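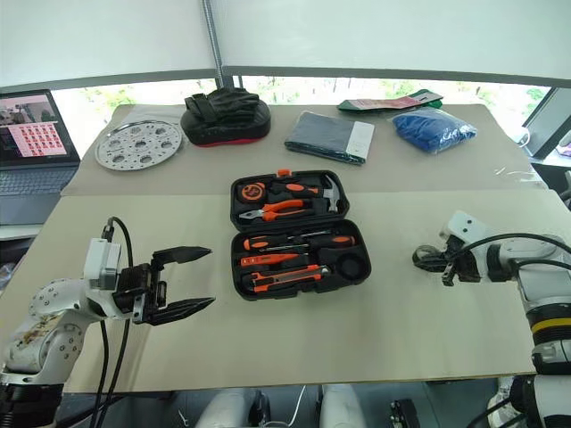
Photo: Dalia Fawzy, Tindness project

Notes from the toolkit check-in, February 9, 2024
Here: Shaohua, Parvathi, Dalia, Dinesh, and me (Nandini) typing as fast as I can!

Shaohua went first with the episode count. We have 439 for the tool case task, and 43 got tossed for bad time sync. Parvathi wants the open-case and closed-case starts scored separately (yes please, I've been asking since October).
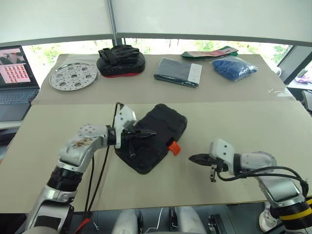

We then got stuck on labels for a good while. Dinesh would split each episode at first contact, I'd split at the latch, and we settled on trying both on 21 episodes before anyone relabels the rest. Dalia asked if the stuff on the back table should stay put between runs. Agreed, leave it for now.

To do: Dinesh sends the split script, Parvathi redoes the score sheet.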